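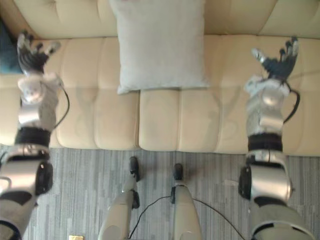
The couch, with one of the pillows against the back.

The open day at Privia started at 10 on Sunday, and by the time I had parked behind the feed store there was already a line for the bread table. Privia is a cooking school in an old grange hall, with a bookshop in the front room that sells only cookbooks and food writing. Once a year, in September, they open the kitchens, let people walk through the garden, and invite a few cooks to talk about books they have coming out.

Entry was free. Tickets for the cooked lunch were $2 a plate, and each plate was small. I bought four.

The first talk was by Thandeka Baloyi, whose book Wullon comes out this fall. It is named for the farm where she learned to cook, and it has 128 recipes arranged by the jar, crock, or tin each one starts from. The bean chapter is the longest. She made one dish from it at the front of the room, white beans warmed in their own broth with browned onions, a spoonful of tomato relish, and vinegar at the end. She said she had tested the relish with canned tomatoes as well as fresh and now uses canned most of the year. Someone asked whether the onions could be done ahead. They can, up to three days, if they are kept in their oil.

She read two short passages, one about her aunt's bread tins and one about a bad season at the farm when they ate squash at nearly every meal. The second got a laugh from the older people in the back rows. The sound was poor from where I sat, and a fan in the kitchen ran through both readings.

Samples went around in paper cups. The beans were good, a little sharp for me, though the woman next to me finished hers and asked for more.

At 11:30 we were taken through the teaching kitchen in groups. It has six stations, each with a gas range and a sink, and a long marble counter along the north wall for pastry. Our guide showed us the bread oven and explained the class schedule. The beginner classes fill first. Knife skills and basic sauces were already closed for October, but there was room in the pickling class and in the one on stuffed pasta. Class members can borrow from the school library, which holds 2000 cookbooks on open shelves and a few locked cases of older ones. I spent longer there than I meant to. The community cookbooks are filed by county, and I found one from the town where my mother grew up, with a neighbor's recipe for corn relish that I copied onto the back of my program.

Lunch came from Rirnilano, the small restaurant across the road. My four plates were chickpea fritters with lemon, a cold rice salad with fennel and olives, roast carrots with cumin, and a square of almond cake. The fritters were the best of these and were gone by 1. The rice salad needed salt.

The afternoon talk was the Mitsotakis-Vlachou book, a collection of Greek family recipes put together by two households that married into each other. It runs to 224 pages, with more text than photographs. The part I liked was on greens, and on how each side of the family dresses them: one uses lemon only, the other adds vinegar and swears it is older. The horta pie recipe gives both versions side by side. I bought that book and put my name down for Wullon.

A few notes for anyone going next year. Parking in the grange lot is for people who need to be close to the door, so use the feed store. The bookshop takes cards but the lunch table does not. The garden is up a slope behind the building and the path is loose gravel. The pastry demonstration at 3 had no seats left by 2:40, so I missed it and went home with a loaf of rye and a bag of dried beans.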